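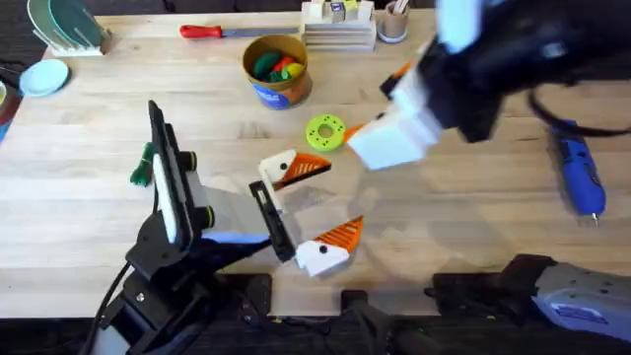 Photo: Hirkutura bench team / Pokico

Print this page | E-mail this page
Home > Manuals > Two-Arm Bench > Faults
Pokico Technical Writing, updated May

6.4 Arm stops with fault 17 (shared zone conflict)

Fault 17 is raised when both arms request the centre of the table and neither releases it within 2 seconds. It is most common when small parts, such as the printed bird heads, lie close together between the arms.

CAUTION: The brakes hold the arms, but a gripper may still be closing. Keep hands off the table until the status light is steady.

1. Press the stop button. Do not use the software pause, as it leaves the motors powered.
2. Wait 60 seconds.
3. Check each cable from base to gripper. A cable lying on the tabletop must have slack and must not pass under a part or a tool.
4. Look for a part held at the fingertips. Support it from below before you open the gripper by hand.
5. Move loose parts at least 40 mm apart. Leave containers and racks at the edges where they are.
6. Release the stop button and select Home, one arm at a time. Home the arm with the slender finger first.
7. Run the task at low speed.

Note: On benches set up at Hokcombe, the arms are labelled A and B in the menu. Arm A has the slender finger.

If the fault returns during step 7, the zone file is probably out of date. Reload it from the Løken controller (see 4.2) and repeat from step 1. Do not widen the zone to clear the fault. This turns off the collision check for the overlap area, and the finger can strike the opposite gripper at full speed.

Record the fault code and task name in the bench log.

Previous: 6.3 Gripper does not close | Next: 6.5 Loss of encoder signal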